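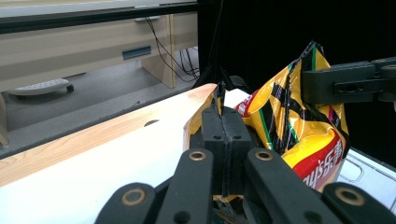

Every family ought to have a timeline, and I mean a plain one, a page of years and places with hardly an adjective in it. I've been making ours since November and I can't remember when I last enjoyed a job so much!

My great-grandmother left Edet with two trunks and a sewing machine, settled in Nernness, and worked at the Comavo mill until it shut. I'd heard all that before, told warmly and in no particular order, usually over pudding. Put down year by year it became something else entirely. She changed countries, learnt a language and buried a husband inside 40 months, and on the page those lines sit so close together that I had to get up and walk round the garden.

People tell me a list is cold, and that a life should be written up properly, with weather and feelings. I do love a good biography (I have a shelf of them), but most of us will never get one, and waiting for somebody with the time and talent means the facts slip away. A list can be started tonight by anyone with a pencil. It shows up the gaps, too. Ours has a blank stretch after the mill closed, and asking about it brought out a whole spell in Trestex that my aunts had somehow never mentioned, complete with a lodger and a failed tea room.

The best part is the arguing. My mother, who will soon be 90, read my first draft and crossed out up to a third of it in green ink, then rang her sister to check, and the pair of them were still at it when I went to bed. I want more of that, in more kitchens. Write the years down the left side of a sheet, leave plenty of room, and take it with you the next time you visit the oldest person you know.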